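Workshop opens its doors to show how a robot hand is taught

Visitors to the Pruvness workshop in Skakmont were given a good long look on Sunday at something most of us only ever hear about second-hand, which is how a person goes about showing a robot what to do.

The open afternoon was put on by Pivular, the small firm that moved into the old Pruvness building in April, and it drew rather more people than there were chairs. Nothing was typed in while we watched. One of the team sat at a desk wearing a sensing glove, and the robot hand across the room followed along, finger by finger, a shade behind. Every go is recorded, and the recordings are what the robot later learns from. For simpler movements the staff just take hold of the arm and guide it through by hand, much as you might help a child with a pencil.

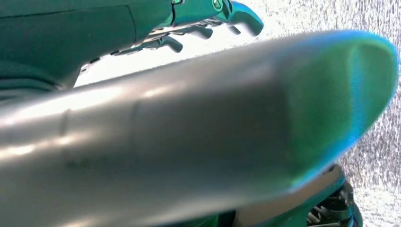 Close work at Pruvness: a grey cylinder with a blue-green rim, and the fingers of the robot hand behind it.

The team said that round things are harder than they look, and those of us who had a turn in the glove can vouch for that! Each visitor was allowed three tries, and the queue went right back to the coat pegs – at one point the wait was some 15 minutes, though everybody seemed happy enough to stand and watch the others. The biggest surprise for most people was how gently you have to move. A quick tug of the wrist that feels like nothing at all in the glove is a great swoop at the other end.

Pivular is preparing the work for Sumampouw, a packing business that would like help with the lifting and turning its staff find tiring on a long shift. Two of the packers have already been in to do some of the teaching themselves, and the firm hopes more will follow, as they are the ones who know how the job ought to be done.

Tea and a very good ginger cake were served upstairs. A second afternoon is planned, and anyone who missed a turn in the glove – there were a fair few – can leave their name at the Pruvness front desk, which is open until 3pm on weekdays.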